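Groups > Ikby Quilt Circle > Minutes

Home Meetings Library Patterns Contact

Minutes, May 22, 2019

Opened with a full room, which was lovely to see! The April minutes were accepted with one spelling fix.

Charity quilts. We have 82 blocks in hand out of the 134 we need, and the new ones are gorgeous. Please keep them coming – finished size stays as agreed.

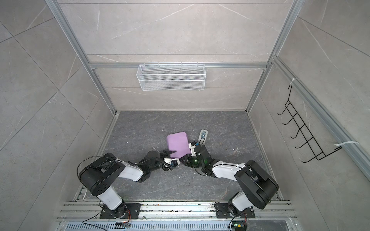

Borders for the Metoria quilt took up a good half hour. Several people wanted a plain edge, and then we got onto stone colors, the dark gray of a floor against light gray marble-look tile, and everyone warmed to that pairing right away. Agreed: dark gray inside, light gray outside, and binding to be picked in June.

Money. The fabric sale brought in $400. Of that, $100 goes to batting and the rest stays put until the fall show.

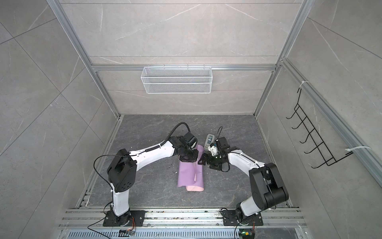 The batting order will go in next week. If you want any for your own projects, add your name to the sheet by the door.

Fall show. It will be in September, same hall as last year. We still need quilt racks – two of ours wobble badly. 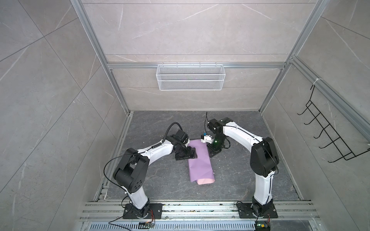 Anyone with racks to lend should bring measurements to the next meeting. Setup starts Friday afternoon and extra hands are very welcome.

Closed at 8:40.

Contact us | © 2019 Ikby Quilt Circle | Back to top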